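Wire shelving and trolleys: assembly, loading and upkeep

Wire units are sold flat-packed under many names and nearly all go together the same way. These notes cover the common pattern with threaded or clip-on posts, in sizes suited to a utility room, larder or box room.

Assembly

Lay out the posts and check that the threads are clean. A post joined from two lengths should close up with no visible gap. If a gap remains, unscrew it and look for swarf or a crossed thread. Do not force it with grips, as the coating will tear and the bare steel underneath will rust within a season in a damp room.

On the clip type, the plastic sleeves are tapered and go on with the narrow end upwards. Match the groove on all the posts by counting down from the top. One sleeve set a groove out will put a shelf visibly off level, and the load will creep towards the low corner. Seat each shelf by tapping the corners in turn with a rubber mallet, going round twice.

Fit castors last, with the unit on its side. Stem castors should go fully home. The Gondia kit supplies a thin spanner for the lock nut; the Mundale kit does not, and a bicycle cone spanner will do the job.

Floors

Castors behave differently on each surface. On vinyl and sealed boards a hard nylon wheel is noisy and can mark, so a rubber tread is worth the extra. On carpet tile the wheel sinks slightly and the unit stays put without brakes, but it also needs more effort to start moving. Push low down, at the height of the bottom shelf. Pushing at the top racks the frame and loosens the sleeves.

Check wheels for wound hair and thread every few months. Cut it with a seam ripper and draw it out with tweezers. A drop of dry lubricant on the axle is enough.

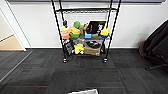
Loading

Heavy goods go at the bottom. For a light domestic trolley I work to a limit of 26 kg on the lowest shelf and 6 kg on the top one, whatever the box claims. Printed ratings usually assume an even load and feet in place of wheels.

Small items tip through or lean between the wires. Three ways to deal with this:

Cut a liner from stiff polypropylene sheet, 6 mm short of the shelf on each side so that it drops inside the rim.
Use shallow trays with a flat base. Round tubs rock.
Run a length of elastic cord across the open front, hooked to the posts 35 mm above the shelf.

Leave 75 mm of clear height above the tallest item on any shelf that is used daily.

Cleaning

Dust collects on the underside of the wires. Lift the liners out and brush along the wires, then across. Wipe with warm water and a little washing-up liquid, then dry at once, paying attention to the welds. Avoid scouring pads on black or white coated wire. Chrome will take a paste of bicarbonate of soda.

Where the coating has chipped, rub the spot with fine wet-and-dry paper, degrease and touch in with enamel. Two thin coats hold better than one thick one.

Spares

Sleeves are the part most often lost. Usano and Pearce sleeves are interchangeable on 25 mm posts, although the Pearce ones are tighter and may need warming in hot water first. Keep the spare set in a bag tied to the back of the unit.

Ľubica Koubek
Last revised 2 Sep 2026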